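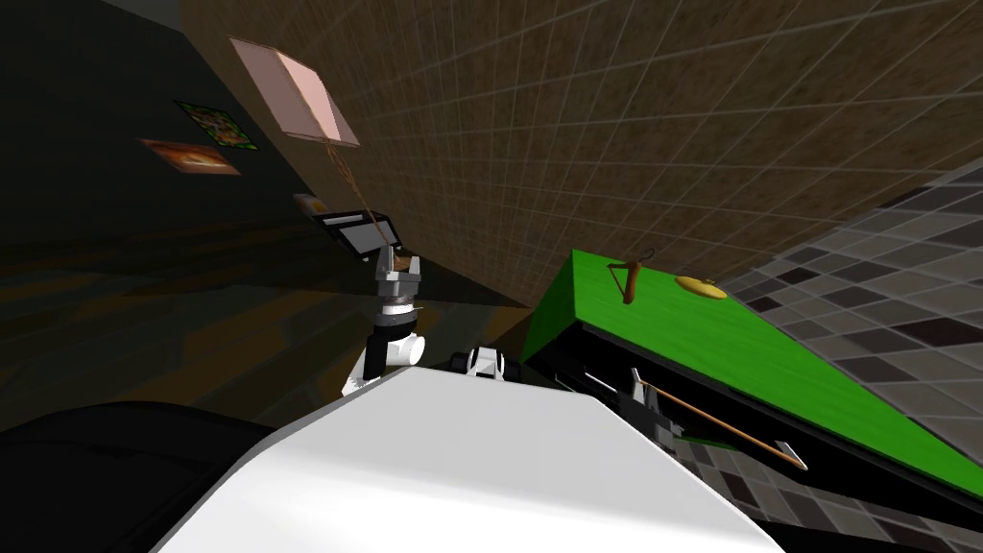 The simulator seen from behind the robot's body, one gripper closed on a thin object and the green table to the right.

Open afternoon at the Olmont lab

On Friday the robotics group at Olmont opened its doors for an afternoon of demonstrations. The lab takes up the ground floor of the old Ballex building, and the doors were open from two o'clock. The booking page had closed early in the week with all 70 places taken.

Most of the afternoon was given over to Tuvby, the simulator the group uses to try out tasks before they are run on a real machine. It was shown on the large screen in the meeting room, in sessions of 10 minutes each, with time for questions in between. The robot in it has a big white body and arms ending in metal grippers. The room around it has a tiled floor, a green table and a couple of pictures on the wall.

The view on the screen can be moved anywhere, and a good part of each session was spent doing so. From behind the body, the white casing fills much of the view and hides part of what the grippers are doing. Several visitors asked whether the robot has the same trouble. The answer was that it depends where its cameras are fitted, and that the group has tried quite a few positions. Moving them is a matter of changing a few numbers in Tuvby, while on the real machine it means a morning with a drill.

The table had a Y-shaped piece of brown wood on it and a flat yellow disc. Small, plain shapes of this kind are used a lot in the practice tasks. A thin object is harder to hold than it looks, and one of the presenters explained how the gripper's closing force is set. Too little and the object slides out, too much and the software treats it as a failed attempt. A practice set is made up of 415 attempts, and the computer gets through one overnight. Of the last set shown to visitors, 210 were counted as successful. The group would like that figure to be a good deal higher before the same task goes on to the real arm.

Objects in a simulator do not always behave as they would on a kitchen table. Things can hang in the air or pass through one another if the settings are wrong, and finding out why takes up a fair share of the working week. There was a question about whether cloth and string could be handled properly. They can, but slowly, and the group keeps them out of the longer runs for now.

In the workshop next door, visitors could try the Lambrakis hand controller, which moves a single gripper on a bench. The queue for this went back to the stairs by three o'clock, and turns were cut short so that everyone could have a go. Children under ten needed an adult with them.

Tea was served in the corridor. A pair of reading glasses and a child's blue jumper were left behind and are at the front desk.

The next open afternoon is planned for August. Booking will be through the lab's page as before, and the number of places will stay the same.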